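Skanesico desk-tidying project: progress report to Okent
Report date: 2022-07-04
Covers work package 2, fault review and revised plan

Where we are

The short version is that we are behind, and I would sooner explain why than dress it up. The plan Okent agreed to fund had us collecting 2,000 usable demonstrations of two desk tasks with hand-held grippers: packing and opening a fabric pouch, and filing papers and books in an upright organizer. We have reached that number on paper. I do not believe the number.

In the last stretch of work we found a fault in how finger opening is measured. The fault had been there for a while before anyone noticed it, and the quality report produced by the Galtow software gave us a clean bill of health the whole time. We have stopped adding to the count until we know what the existing recordings are worth.

What went wrong

Each gripper works out how far apart its fingers are by looking at the printed markers on them. If the marker is read well, we get a good opening width. If it is read badly, the software fills in a value based on the readings on either side. This is a sensible thing to do for a moment or two. It is a poor thing to do for most of a recording, and the version we were running set no limit on how long it could go on.

The result was recordings in which the fingers are seen to close in the video while the width trace stays flat, or drifts slowly the wrong way. A robot trained on that would learn to reach for a zipper pull and never pinch it. We found out when a trained model did just that on the test arm, pressing half-open fingers onto a pouch and pushing down until the force limit tripped. The stop worked as it should. Nobody was inside the guarded area and the only damage was to one soft fingertip, which split at the base and has been replaced.

I want to be plain that the stop was the only part of the chain that caught this. The width check, the quality report and our own spot checks had all passed the data. The spot checks were done on thumbnails of the first moment of each recording, when the fingers are usually open and the markers are easy to read.

The pouch task is the more exposed of the two. The fingertips have to come in close to the fabric, and the interesting part of the motion happens when the gap is small. 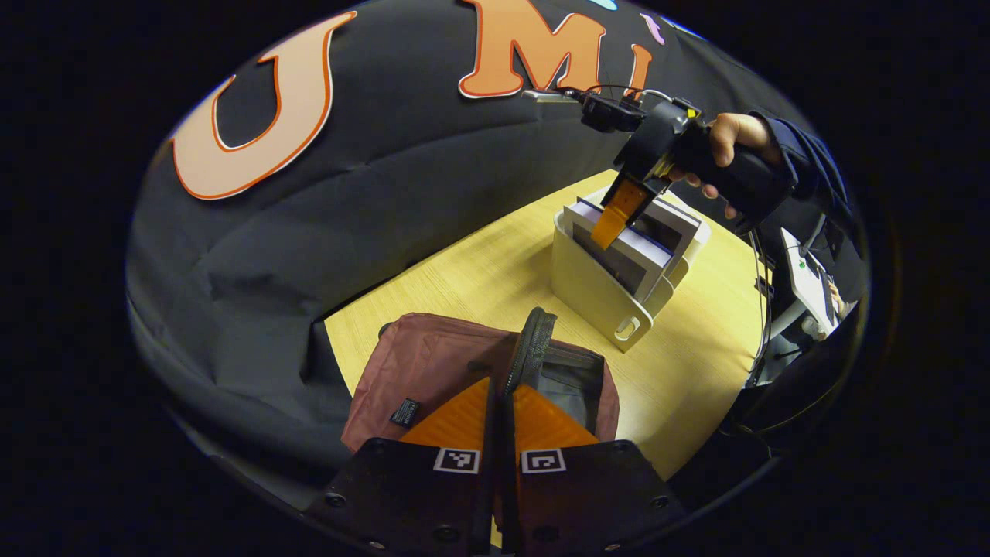 What we have ruled out, and what we have not

Our supplier, Kaijage, suggested that the finger plates had worked loose. We checked the screws and the plate alignment on both tools and found nothing that would account for the size of the error. Kaijage also suggested operator technique. I am wary of that one. Operators differ, but the fault turned up with all of them, and a measuring system that only works for careful people is not one we should be paying for.

Lighting is still open. The bench is brightly lit and the wide lens bends everything toward the rim, so a marker can lose contrast or shape depending on where it falls. Bench trials with the lights turned down gave fewer lost readings in the pouch task and no real change in the organizer task. I would not hang a conclusion on that. We ran the trials over one afternoon, and whoever repeats them should mix up the order.

We have also not ruled out a timing problem between the video and the width trace. Kaijage says its clock sync is sound. We have asked for the test records behind that statement and have yet to receive them.

The organizer task

Filing work suffered less, though it was not spared. The organizer has several upright compartments, and an operator lining up on a book has to bring one finger down on either side of it. The opening is wide on approach, so a small error matters less there. Once the book is gripped, the same weakness shows up. In a number of recordings the trace says the fingers are still open while the book is plainly being lifted.

There is a second matter, which I raise for safety reasons. During replay on the arm, a false open reading close to the organizer can make the controller try to close again on something it already holds. With papers this means a crease. With a stiff book it means a sudden rise in grip force and a part that can spring out of the fingers. We have had 2 such events, both with the guard shut. I have asked that replay of organizer recordings stay at reduced speed until the new check is in place, and that the guard interlock be tested at the start of each session – a step that was in our own procedure and was being skipped.

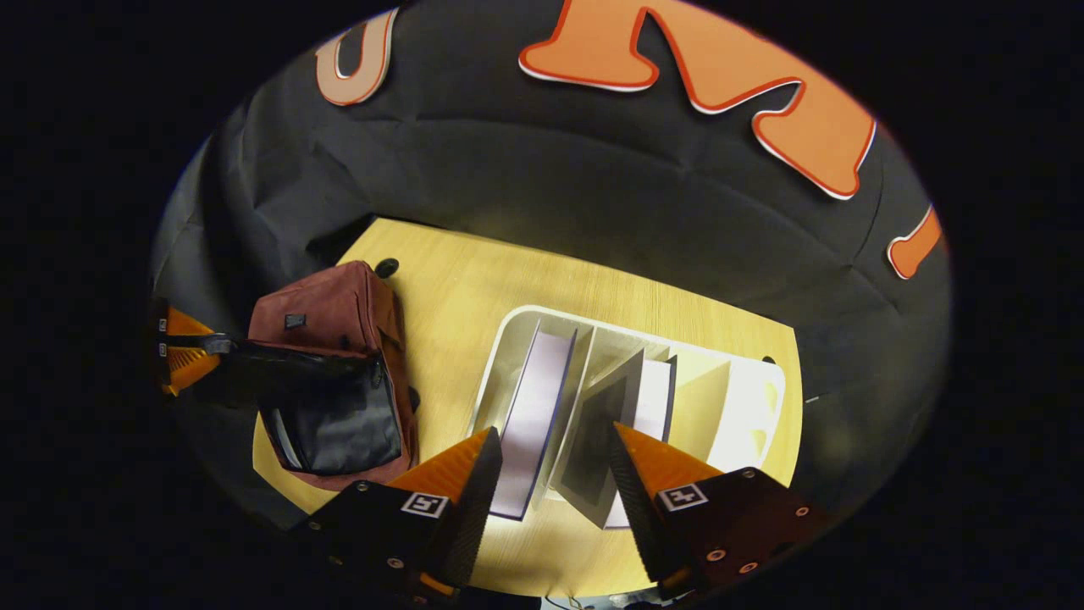 Will the recordings already collected have to be thrown out?
Some of them will. We are re-running the marker reading on every one and will keep only those in which the width is measured directly through the grasp itself. Pouch recordings are likely to take the heavier loss.

What we are changing

The fill-in limit is now 5 frames. Past that, the recording is marked as failed and does not count toward the target. This is stricter than Galtow recommends, and it will make our figures look worse. I think that is the right way round.

Spot checks now look at the moment of grasp, with the video and the width trace side by side. The person who made a recording does not check it.

The clock sync will be tested by us, with a simple tap test on the bench, whether or not Kaijage's records arrive.

No model trained on the old set will be run on the arm. The one that tripped the force limit has been kept, with its logs, so the fault can be reproduced.

Money and time

We are not asking for more funds in this report. Staff time on the re-check is coming out of the amount set aside for a third task, which I propose to drop. It was always the weakest part of the plan, and adding variety to data we cannot trust would help no one.

I expect a corrected count in August. Okent should treat any success rate quoted in our earlier updates as unconfirmed, including the ones I signed off myself. If the corrected set turns out to be too small to train on, we will say so and ask for a decision on whether to collect again or close the work package early. My own leaning is to collect again, but only after the tap test has been passed on both tools.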